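Equipment Planning for the Coming Budget Year: Automated Handling Cells

The Idden Technical Center has opened its planning round for automated handling equipment. Departments that expect to buy, lease, or expand a robot handling cell are asked to read this notice before they speak with a supplier. The guidance draws on the first cell at the Bradura site, where a single arm with a two-part budget (purchase and upkeep) has been in service long enough for us to see where the money goes.

The most common error in last year's requests was to price the arm alone. The arm is the largest line, but it is seldom the line that causes trouble later. Grippers, work surfaces, lighting, mounting hardware, and staff time were left out or entered as a single sum with no explanation. Requests in that form will be returned this year.
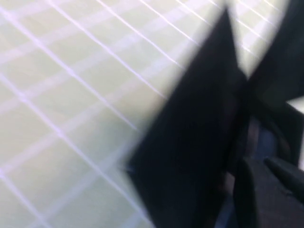
What to include in a request

Each request should give a separate figure for the items below. Where a price is not yet known, enter the supplier's list price and mark it as such.

- Arm, controller, and safety equipment, including delivery and installation.
- Gripper and one full set of spare fingers. Fingers are treated as a supply item and charged to the operating budget.
- Wrist camera, cable, and one spare cable.
- Work surface. A printed grid is recommended, as it makes it easier to return parts to a known starting position.
- Staff training, at a minimum of 8 hours for each operator.
- Service contract, if one is proposed, with the yearly cost shown for the full term.

Grippers and fingers

Finger sets should be chosen after the parts list is settled. A department that handles flat plates and brackets has different needs from one that handles soft cases or bags, and a finger that suits one may do poorly with the other. At Bradura the original order was placed before the parts list was complete, and a second set had to be bought within the same budget year at a cost of $1,604. That sum was not large, but it had not been planned for, and it was taken from the training line.

Dark parts deserve a separate word. Matte black items reflect little light, and details inside an opening or along a shaded side can be hard to make out in the camera view.
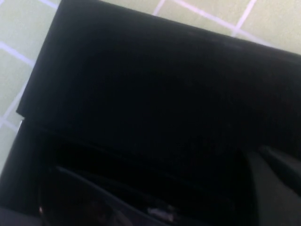
Departments with many such items should allow for a better light source and should ask for a trial with their own parts before signing. Hamann, our present supplier of handling equipment, has agreed to accept a box of sample parts from any department that submits a request. Other suppliers may be approached on the same terms - there is no standing agreement that limits the choice.

Shared or separate equipment

A department that expects to use a cell for fewer than 100 hours in the year should apply for shared time at Bradura. Shared time carries no purchase cost, though the department must supply its own parts, trays, and any special fingers. Departments above that level may request a separate cell, and should attach a short plan that shows who will run it, where it will stand, and what work it will take on first.

Floor space should be confirmed in writing before the request is sent. The space must allow for the full reach of the arm, the controller cabinet, and a clear path for staff on at least one side. Power and network work is paid for by the requesting department and often takes longer to arrange than the equipment itself.

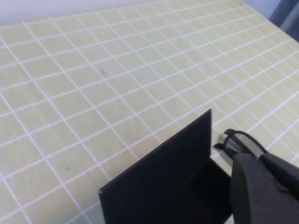
Office of Equipment Planning
Budget and Purchasing Coordinator, Idden Technical Center

Requests are reviewed in the order received, and decisions will be sent in August. A request may be revised once during review without losing its place. Later changes, including a change of supplier, will be treated as a new request.

Reviewers will look first at whether the yearly upkeep can be met from the department's own operating budget. A low purchase price will not make up for an upkeep line that has been left blank. Leased equipment is reviewed in the same way, and the return costs at the end of the lease must be stated.

Departments may also consult the reading list on handling equipment and grippers, which is kept as a shared Zotero library. Access is given on request to the planning office, as are copies of the request form and the Bradura cost sheet.

Contact: Office of Equipment Planning | © 2022 Idden Technical Center | Back to top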